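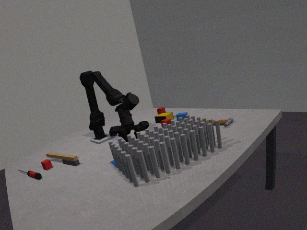

*A computer rendering of a large pale gray table in a room with plain walls.*

**ADENSKA, 2019-08-18** — The Adenska Public Library will close its main reading room for interior repairs beginning tomorrow, the library administration announced. The work is expected to last 19 days. The children's room, the periodicals desk and the local history collection will keep their regular hours.

The repairs cover the ceiling above the north windows, where water entered during the spring storms, and the wiring that serves the reading lamps. The contractor, Clikach, will also sand and refinish the floor. Furniture from the room will be stored in the basement of the Zarlow Street annex until the floor is ready.

About 1700 volumes from the open reference shelves will be out of reach while the work is under way. Readers who need one of these titles may submit a request slip at the front desk before noon, and staff will bring the volume to the periodicals area by the following morning. Reference titles may not be taken home. Atlases and bound newspapers will not be available until the room reopens.

Temporary seating for 20 readers has been arranged on the second floor, next to the local history collection. Seats will be given out in order of arrival and may not be held for others. Patrons who use the library for extended study are encouraged to consider the Tamihana branch, which will stay open one hour later than usual on weekdays for the length of the closure. The branch has wireless access and a public printer.

Loan periods for all items checked out in August will be extended by one week. The extension will be applied automatically, and patrons do not need to contact the library. Holds already placed will be filled as usual. The outdoor book return on the Zarlow Street side will remain in service, although the sidewalk in front of it may be blocked for short periods during deliveries.

The evening lecture series will move to the annex. Space there is limited to 250 persons, and doors will open half an hour before each lecture. Tickets already issued remain valid. The monthly book sale has been postponed, and a new date will be posted at the front desk and on the library's website.

Questions about the closure may be directed to the circulation desk during opening hours.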